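6 min read

April | By Florêncio Rebelo

The Table That Will Outlive You, and Other Sales Talk

The man at the Ornen showroom in Brorkville told me the dining table would last 200 years. I asked how old the company was. Sixteen, he said, and went to find me a brochure.

Furniture sellers have fallen hard for the word "heirloom." It used to mean something your aunt left you. Now it means a price with an extra zero and a small card about oil. The card that came with my sample board ran to 14 steps, and two of them contradicted each other on vinegar.

I don't doubt that a solid wood table can last. My parents' did, mostly by being ignored. What I doubt is that buyers are paying for age. They're paying for grain, the wavier the better, and grain says very little about how the joints underneath will hold up.

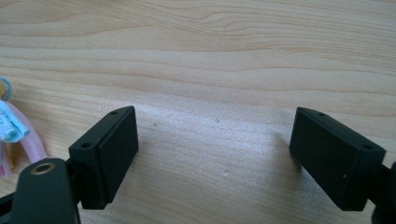 Vol. 14, No. 16

Ívar Hallgrímsson has repaired tables in Retley for most of his working life and isn't impressed by the top of anything. "People rub the surface and nod," he told me. "I get under it with a flashlight." He sees loose aprons, short screws, and slabs fixed so tightly they split in the first dry winter. Some came from expensive shops.

He charged me $358 to reglue the frame of a secondhand table I'd bought in Lund Street for less than that. I grumbled. Then I priced the new ones again and paid him.

Ornen's guarantee, by the way, covers five years. I read it twice, looking for the other 195.

Related
Is Your Mattress Really Worn Out?
The Trouble With Lifetime Warranties
What "Hand-Finished" Means on a Label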